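Barora Toys and Small Tables
Home / Pretend Kitchen / Lunch Sets

Ondrejka Lunch Set
Item 368
In stock, ships from Zukdale

I've been selling play dishes long enough to have opinions about them, and most of my opinions are about color. So many sets come in the same loud primary colors, and after a week on the living room rug you start hiding them in a closet. I went looking for something calmer and ended up with this one: a lavender plate, a light blue bowl, a pale green mug and a deeper oval dish in a minty green. They look nice together and they look nice left out, and left out is where they're going to be, let's face it.

The food is where it gets brighter. You get a peeled banana (my favorite, more on that in a minute), a half-round orange slice with the segments showing, and a red ketchup bottle with a white cap. Kids go for the ketchup first. I had the set out at the Altuvcombe summer fair last July and I swear every child who came to the table picked up that bottle and squirted pretend ketchup on something. One little girl did the banana. Then she did her dad.

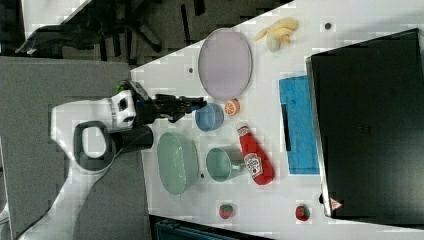 I get asked a lot whether the dishes are big enough for real snacks. I sell them as toys, so please treat them as toys. But size does matter for pretend play too, and I can't stand those teeny plates where one toy bean fills the whole thing. The plate in this set is a proper big one. You can lay out lunch on it and still have space for whatever else comes along, and in my house that means toy dinosaurs and the TV remote.

The mug has a handle, which sounds like a silly thing to be pleased about! But I've had sets come through the shop where the cups had none, and toddlers who are just learning to carry a drink want to hold it the way the grown-ups do. Fikri Lumenta, who packs orders with me, has a two-year-old who walks the mug around to every person in the room and waits while you drink. All of it. Then he goes back for refills.

About the banana. Most play bananas I've seen come with the peel on. This one's peeled, in a pale yellow, and for some reason it makes the whole game different. It's ready to serve! It goes on the plate, it gets handed over, you pretend to take a bite and give it back. I put it in the bowl and my niece took it out again and told me bananas don't go in bowls. Okay then.

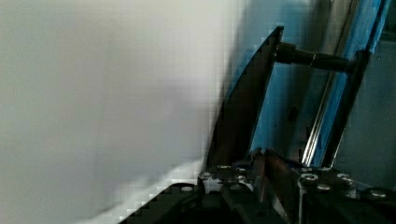 I should say something about tables, too, because I get emails. You don't need a play kitchen for any of this. Plain white tabletop, coffee table, the floor, a cardboard box turned upside down, they all do the job. I do like the softer colors on white myself, and it's easy to spot what's missing when it's time to put things away. If your table has cable holes in the top, like a lot of desks do, just watch for crumbs. That's a tip for real lunch more than pretend lunch, I guess.

What I do with it at home

We play restaurant, mostly. I'm the customer and I'm not allowed to order anything that isn't on the table, so it's banana or orange, with or without ketchup. We also do color matching (what's blue? what's green? which green?) and a clean-up game where the dishes get put away before the food. The two greens are good for that last kind of question, and so is having a plate, a bowl and a deeper dish to sort out. Mei-kuen Kao bought a set for her daycare and tells me they use it for practicing please and thank you, and that the ketchup has had to go on a sign-up sheet.
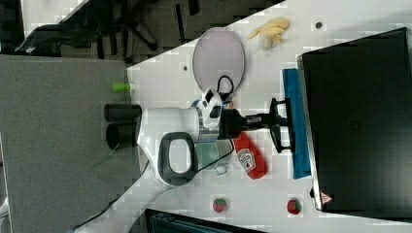
Cleaning and storing

Wipe with a damp cloth and a little dish soap, then dry with a towel. I keep mine out of the dishwasher and I'd ask you to do the same. For storage I use a shoebox with the plate on the bottom, the oval dish on that, and everything else piled in. The ketchup bottle likes to roll, so lay it down inside the dish and it'll stay put.

From people who bought one

"My son calls the purple plate the boss plate. Everyone has to eat from it in turns." Ieuan Watkins

"Bought one for my sister's kids and then a second for my own house so they'd stop fighting over the banana." Kamil Paulík

"Nice colors. Wish there was a fork." Kamil Jelínek

(I hear you on the fork! I'm looking.) 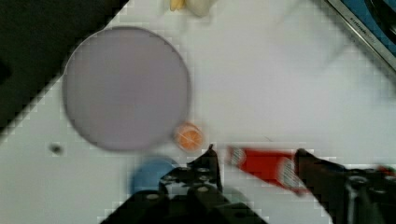
Ordering

I took in 300 sets this time, which is the most I've ever had of anything, and they fill up the whole back hall. Allow up to 8 days for delivery. If you want more than 2 sets, send me a note first and I'll put them in one carton and save you some postage. Gift wrap is brown paper and string. Tell me the child's name and I'll write it on the tag.

Returns are fine as long as the set comes back complete. If you lose the orange slice behind a couch, email me anyway, I keep a few spare pieces in a drawer and I may have one.

Page last updated 17 June 2018

See also: Pretend Kitchen / Breakfast Sets / Aprons for Small People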